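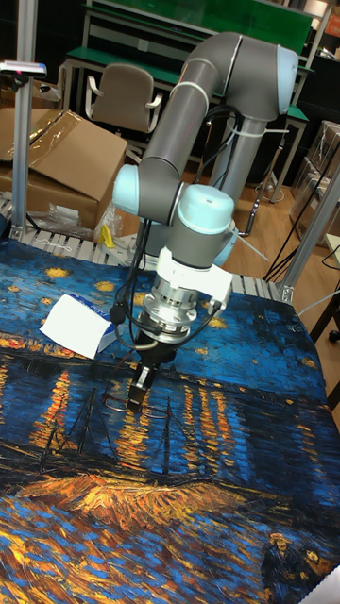
Ingrid Gallagher asked why the grip point is the bridge, when a lens rim gives the fingers more to close on. Rims flex. Start at the bridge and keep the force low.

Lab 3: Two-finger gripper, thin objects

Set the approach height before you change the force. Log each try on the Prevton sheet.

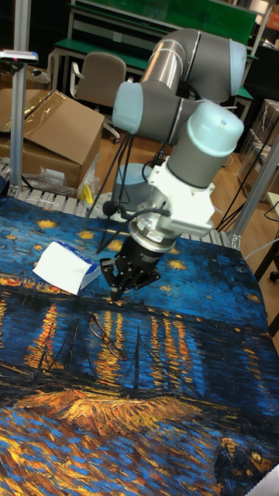 Fig. 2. Gripper over the cloth, glasses folded.

The patterned cloth stays on for all runs. Thin frames are hard to pick out against it, so compare
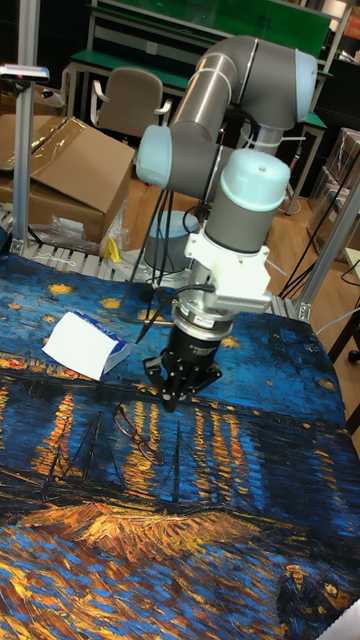
the camera's grasp point with one you mark by hand. Write down both, even when they agree.

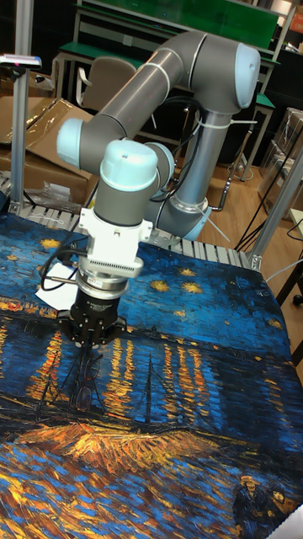
Could we use the Warik fingers for the second set? Yes, but repeat the height check after the swap.

Sheets are due Tuesday, September 30, 2025.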